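卓上ロボットに台所仕事を教えるときのコツ(記録と採点の手引き)

皿立て、木のスプーン、布のポーチを使った片づけ動作の学習で、作業台の整え方と記録の取り方をまとめたページです。Dridportの作業室でClernlowという手順を回すうちに、担当が替わっても同じ結果が出るようにと書きためたものが元になっています。家庭の台所でそのまま役に立つ話も少し混じっています。

用意するもの
・木の天板の作業台。表面に反射の強い塗装がないもの
・皿立てと、色の違う軽い皿
・木のスプーン、積み木などの小物
・口が大きく開く布のポーチ
・マーカーシール、番号ラベル
・マスキングテープと鉛筆

1 台の上を整える
天板は乾いた布で拭くだけにします。水拭きをすると木目の色が変わり、乾くまで映像の明るさが落ち着きません。洗剤の拭き残しも同じです。汚れがひどいときは前の晩に拭いておきます。

皿立ては台の端と平行に置き、脚の角にマスキングテープで印をつけます。テープは細いものを選び、天板に近い色にしてください。青や緑のテープを使うと、学習した動作がテープの位置を手がかりにしてしまうことがあります。うちでは一度これで1週間分の記録をやり直しました。

小物は毎回少しずつ動かします。同じ位置に置き続けると、成功率は高く出ますが、隣の台に移したとたんに落ちます。動かす範囲は鉛筆で薄く線を引いておくと迷いません。

2 色の近いものを混ぜる
木の台に木のスプーンを置くと、手首のカメラでは輪郭が拾いにくくなります。練習用に色つきのスプーンへ替えたくなりますが、替えずに残しておくほうがよいです。Natalina Carboneの班が、目立つ色の道具だけで学習させた場合と、天板に近い色の道具を混ぜた場合を比べました。試行は各200回です。混ぜたほうは学習の初めのうちこそ遅れますが、照明を変えたときの崩れ方が小さくなりました。

皿の色も一色にそろえず、水色、クリーム系、青緑など近い色と離れた色を両方入れておきます。マーカーシールは全部の物に貼る必要はありません。位置合わせに使うものだけで足ります。シールの角が浮いてきたら貼り直し、貼り直した日を記録に書いてください。番号ラベルは文字の向きを気にしなくてかまいませんが、指が当たる面は避けます。

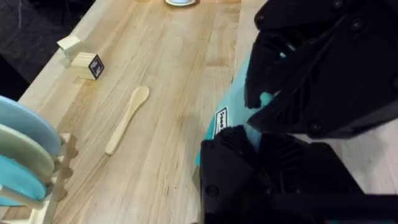
3 つかむ位置を決める
薄くて平たいものは、縁のどこをつかむかで結果がほとんど決まります。初めから端をつかませると、持ち上げたときに回ります。重心に寄せたところから始め、慣れてから端へ広げます。

力の設定は弱いほうから上げます。強いほうから下げると、物の表面に跡がついて次の試行の条件が変わります。指先のゴムは試行3000回を交換の目安にしています。すり減ったゴムは、つかめているように見えて運ぶ途中でずれるので、採点表の「途中でずれた」の欄が続いたら回数を待たずに替えてください。

皿を皿立てに戻す動作では、溝の真上から下ろすより、手前にわずかに傾けて入れるほうが引っかかりません。手で食器をしまうときも同じで、傾けて入れると縁を欠きにくくなります。

4 布のポーチの扱い
布は硬い物と分けて考えます。口の開き方が毎回違い、触れれば形が変わるためです。Sveva Orlandiniの提案で、今の手順ではポーチの置き方を2通りに絞っています。口をしっかり広げた状態と、片側の縁だけ内へ倒した状態です。この2通りで学習させてから、置き方を自由にした試験に進みます。

中身は長いものと短いものを混ぜます。長いものばかりだと、先端をつかむ動作しか覚えません。光る金属のものは一つ入れておくと、反射に強くなります。金属を全部抜いた記録でも学習は進みますが、後から足すと初めの段階に戻ったような失敗が出ます。

ポーチの下に滑り止めは敷きません。敷くと引っぱっても動かないので楽なのですが、滑り止めのない台で使えなくなります。どうしてもずれる場合は、布を一度洗ってのりを落とすと落ち着きます。
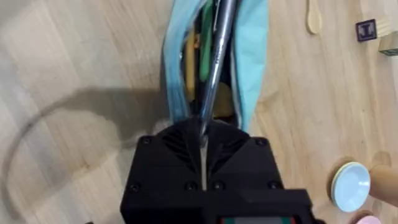
中身を入れ替えるときは、底に入れたものから順に紙に書いておきます。上から見た映像だけでは、暗いところに沈んだものが後で判別できません。書き方は「木・丸い・底」程度の短さで十分です。記録係と入れ替え係は分けたほうが書き落としが減ります。

腕の影も気をつけてください。天井の照明が一つだけだと、腕とケーブルの影が作業範囲に濃く落ちます。影を消そうとして照明を増やすより、影のある記録とない記録を両方取っておくほうが、別の部屋に移したときに困りません。ケーブルは結束バンドで締めすぎず、手首が回りきるだけの余裕を残します。

5 採点のしかた
採点は次の四つに分けます。
・成功
・つかめたが途中でずれた
・触れたがつかめなかった
・触れる前に止まった

「だいたい成功」という欄は作りません。以前はありましたが、人によって付け方が違い、集計に使えませんでした。迷った試行は番号に丸をつけて残し、週の終わりに二人で見直します。

人が手で直した試行は、成功には入れません。ただし捨てずに別のフォルダーに入れておきます。直す直前の動きは、次の学習でよい材料になります。

6 これまでの結果
3月から続けている比較では、ポーチから取り出す動作を303回採点しました。失敗で多かったのは「触れたがつかめなかった」で、布の縁を一緒に挟んでしまったものが大半です。指を下ろす前に一度止めて位置を取り直す動作を加えたところ、この失敗は減りました。そのぶん一回にかかる時間は延びています。急ぐ用途には向きません。

皿のほうは、溝に入れる最後の動作でつまずくことが多く、こちらは角度の記録を細かく取ることで改善しました。縁の薄い皿ではまだ安定していません。陶器での試験はその後になります。

7 片づけと保管
終わったら積み木とスプーンは浅い箱に一段で並べます。重ねるとシールがこすれてはがれます。ポーチは中身を出し、口を開けたまま置いておきます。折り目がつくと、翌日の最初の試行だけ失敗が増えます。

木の道具に油を塗るのは、記録のない日にしてください。塗った直後は色が濃く、滑り方も違います。塗ってから三日ほど置くと落ち着きます。

皿立ての棒がぐらついてきたら、木工用接着剤を少量つけて一晩置きます。釘は使いません。

採点表の用紙はDokonの棚の上段、替えのゴムはSantoroと書いた引き出しにあります。残りが少なくなったら、引き出しの内側の紙に日付を書いておいてください。

最終更新 2026年7月19日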